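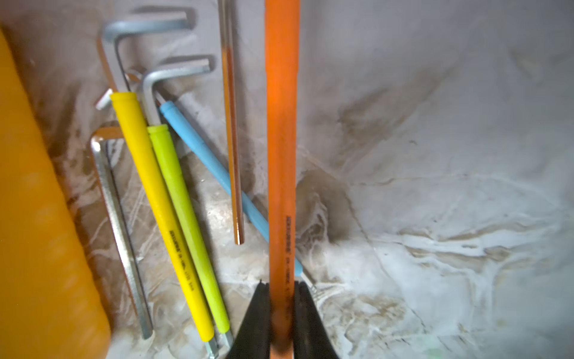
Se abre la reunión del club de baloncesto Plondine el 8 de agosto de 2022. Primer punto: los tableros de la pista. El aro del fondo sur sigue torcido y se acuerda apretarlo antes del primer entrenamiento; sirve una llave Allen larga, como la de mango naranja, y no hace falta llamar a la empresa Basine. Se aprueba también comprar 8 balones, con un gasto máximo de 1000 euros.

Segundo punto: pretemporada. Habrá cuatro partidos amistosos, dos en casa y dos en la pista del Evari. El equipo técnico pide trabajar más el rebote defensivo - en marzo se perdieron dos partidos por este motivo.

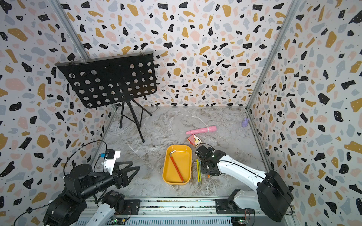

Majumder respondió que el rebote no mejora sin altura y que prefiere dedicar ese tiempo a la defensa en zona. Se vota y queda aprobado hacer las dos cosas, en días distintos.

Ruegos y preguntas: se pide enviar el calendario por correo a las familias. Se levanta la sesión.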